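Camis tabletop arm: I finally got my hands on one (sort of)

Posted April 18, 2025

So I've been going back and forth on the Camis arm since last July, and when Tekska announced an open day at their workshop I signed up within the hour. My friend Lesia Hrynyshyn came along because she was promised pastries. There were pastries! Lemon ones, gone by the time we'd hung up our coats.

If you haven't run into it yet, the Camis is a small arm with a two-finger gripper and a little camera down at the wrist, sold to schools, libraries and people like me who have a spare room and poor impulse control. The base kit is $795. The one they were demonstrating had the longer fingers and the better camera, and that brings you up to 2000 before tax. Gulp.

Svitlana Marchuk ran the demos and she was great, very patient with the kids up front and with me, who asked more questions than the kids did. She had the feed from the wrist camera up on a big monitor so you could follow what the arm was getting to look at while it worked. I ended up watching that more than the arm itself. 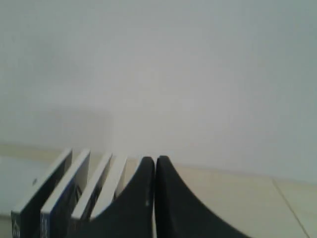
My big question going in was whether the camera is any good, since the old Skandale arm I borrowed a couple of years ago had a view like a steamed-up bathroom mirror. The Camis one is a lot better, though I have gripes. The fingers sit right in the bottom middle of the view, and they're big and black, so they hide whatever is tucked in behind them. With the row of books, the one on the far right had its lower part covered by the left finger. You get used to it, Svitlana says, and she drives the thing all day so I'll take her word for it. I also couldn't make out the lettering down on the spines at all, it was just a pale smudge. If you're dreaming of an arm that reads your titles and shelves them for you, I'd want to see that working before I paid for it. For telling a dark cover from the white edge of the pages, no trouble.

I got a turn on the controls too. They let you have it for 22 minutes, which sounds like an odd number until you see the sign-up sheet. The joystick is lovely, light and not twitchy. The software is less lovely. The button for closing the gripper is right beside the one for going back to the home position, and yes, I hit the wrong one, twice. Myroslav Melnychuk from the software side was standing behind me and said they hear about that a lot. Move the button, Myroslav!

Noise: quieter than I expected, a sort of soft whine. Lesia thought it sounded like her dentist.

Setup I can't speak to, they had everything bolted down and running before we walked in. The manual is over 100 pages and I flipped through it at the table, and the drawings are nice and big.

Would I buy it? The base kit, probably, once they sort out those buttons. The fancy one I'd leave to the schools. Tekska is doing another open day in the summer and you do need to book, parking is around the back next to the Onyshchenko tile place.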